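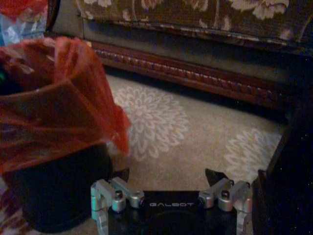 Issue 917

HOUSE RULES FOR A HOME ROBOT
Tips for the living room, by Lanying Liang

Good news for anyone who has been waiting for a machine to do the picking up: the tidying part really is fun to set up! What makes it go well is a short set of rules that everyone in the house knows, the robot's operator included. Mine started on the back of an envelope in January and have grown a bit since.

Start with the floor. Pick up cords, socks and anything flat and slippery before the first run. Rugs can stay, but press down curled corners and put a gripper pad under any rug that slides when you push it with your foot. If you have fringe, fold it under (I pin mine, and it takes two minutes).

Trash cans next. Fold the liner well over the rim and tuck the extra plastic down, then tie a loose knot in the slack if the bag is too big for the can. Thin plastic is lovely stuff for catching on fingers, yours or a machine's. Keep glass, batteries and anything sharp out of any can a robot is allowed near. We use a separate tin for those, up on a shelf.

Carved trim and good upholstery deserve their own rule: slow speed only. In our house slow means slow enough that you could step in and move a cushion without hurrying. Set it in the app before you start, and check it again after every update. My Folley unit went back to full speed after one of those, and a chair leg has the dent to prove it.

Keep a clear space of 3 feet while the arm is moving. Children and pets go in another room with the door shut, even the calm old dog. Long hair up, sleeves buttoned, no dangling scarves!

Know where the stop button is and press it on purpose once a week. Let everyone have a turn, grandparents too. It should stop the arm right away, every single time. If it doesn't, unplug the machine and leave it unplugged until it has been looked at.

Throws and drapes: fold them over the back of the seat, with no loose ends hanging where the arm works. Silky cloth slides down by itself, so use a couple of big clothespins.
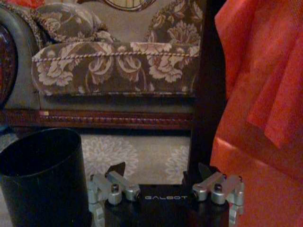

Bart Stevens writes that he would put the stop button ahead of everything else on the list, and that he tests his before each run instead of once a week. He also wipes the fingertips with a barely damp cloth when the power is off, and keeps a log on the fridge with the date, the job and anything odd.

I love the fridge log and have started one. First entry, 26th March: two runs, one sock missed.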